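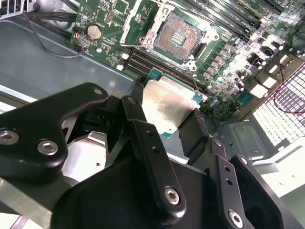 Jellside is looking for two robot operators to join the demonstration team at our Rarnton workshop. The team records people guiding a robot arm through server assembly and repair jobs, and the recordings are used to train a system that will later attempt the same jobs by itself. Fitting a processor is one of the harder tasks on the list. The operator has to bring the CPU to the empty socket held by its two side edges, and it can easily end up tilted between the finger tips, with the memory slots and the retention lever close by. We want recordings of people dealing with that calmly, including the attempts that go wrong.

We have 2,107 accepted demonstrations so far and need 3,000 before the next round of training. Both posts are fixed term for 7 months, with a review in March.

What you will do

Guide the arm using a pair of hand controllers, mostly seated. Reset the bench between attempts. Mark each attempt as complete, partial or failed, and add a short note where something unusual happened — a slipped part, a missed latch, a late correction. Change finger tips when they wear. Tell the shift lead when a board or socket is damaged.

What we are looking for

Steady hands and patience with repeated work. You should be comfortable around open computer cases and know how to handle parts that are sensitive to static. Experience of building or repairing PCs is useful, as is bench work of any other kind. You do not need to write code or have used a robot before. Training takes two weeks and is paid at the full rate.

Hours and place

Monday to Friday, early or late shift, at the Inine building on Yusof Road. Operators work in short blocks with a break after each one. There is step-free access and a bike store. We cannot offer home working for these posts.

How to apply

Send a CV and a few lines on any hands-on work you have done to Qistina Lumenta, operations lead, by Tuesday, May 28, 2019. Shortlisted applicants will be asked in for a one-hour trial on the arm. Travel costs for the trial are repaid — please keep your tickets.

Search jobs Keyword or place Go

Contact us | © Jellside | Back to top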